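Comparing Two Grippers With a Bag of Toy Blocks

I've been swapping grippers on our little arm since May, and the test I keep going back to is the cheapest one I own. All you need is a cutting board and some plastic shape blocks. Maysoun Nimri put me onto it back when I was still testing with foam cubes (foam forgives everything, don't use foam!).

First, put the board down on your table and jog the arm to each corner. If it can't reach all 4, move the board now, or you'll be redoing your whole run later – ask me how I know.

Next, scatter the blocks by hand. Don't line them up! Mix round ones, pointy ones and a cube, and let a couple of them touch, so the fingers have to deal with a neighbor. 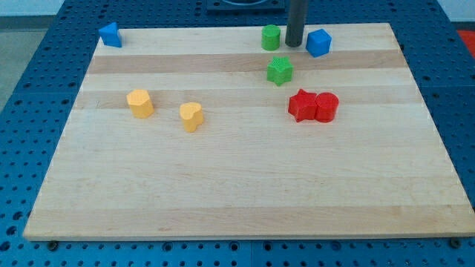 Blocks on the back half of the board, with the two red ones touching.

Leave the front half clear, that's your drop zone. Now run six picks per block with the first gripper, same speed and same closing force every time, and write down each miss as it happens. Then bolt on the second gripper, reset your tool offset (I forgot this once and drove the Flesturetti fingers straight into the wood) and do it all over again.

Stars are my favorite part. On my arm the flat Lacerda pads love a cube and get really fussy about star points, so I rotate the wrist a little and try again before I call it a miss. Cylinders are easy with either one.

Save your log with the gripper name in the file name. Mine just says "run 1487" and I still don't know which gripper that was.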